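Ticket 219: Chopping board slides about on the blue bench
Site: Stomlow community workshop, upstairs
Opened by: Azadeh Parsa
Category: Furniture and fittings
Priority: Low (I asked for Medium)
Status: Open

Problem
The wooden board we use as a top for sorting the shape blocks will not stay put on the perforated bench. Lean on the near edge and the whole thing sets off towards the wall, taking the blocks with it. The bench has more holes than a colander and not one of them grips anything.

Steps tried

1. Wiped the underside of the board and the bench. Very clean now. Still slides.

2. Damp tea towel underneath, as every cookery programme recommends. Held well for 30 minutes, then the towel dried out and we were back where we started, with a towel.

3. Dirley non-slip mat, cut to fit. Gripped the board beautifully. Did not grip the bench, so the board and the mat now travelled together.

4. Rang Fisetent, who sold us the bench. They suggested a clamp. The clamp opens to 22 mm and the board's edge is thicker than that. They suggested a larger clamp. I asked the price and we left it there.

5. Turned the board round. No change, though the two darker bands ended up at the far side, where I think they look better.

Current state
Board back on the bench, nothing under it, blocks out on top. It behaves as long as people don't lean, and I have put up a notice to that effect. The notice has been leaned on.

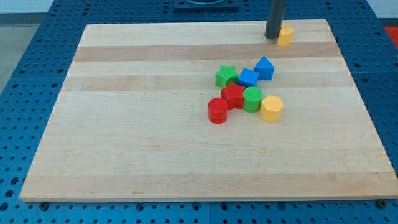 Farahani: Try four rubber feet, the stick-on sort, set in an inch from the corners. Check where they land first, though. If a foot sits over one of the bigger recesses the board will rock, and you'll be opening another ticket.

Azadeh Parsa: Marked the corners in pencil and two would have landed squarely in recesses. Have moved those inwards. Feet ordered, the cheapest pack being 900, so if anyone else at Stomlow has a wobbly object please form a queue.

Ticket left open until the feet arrive.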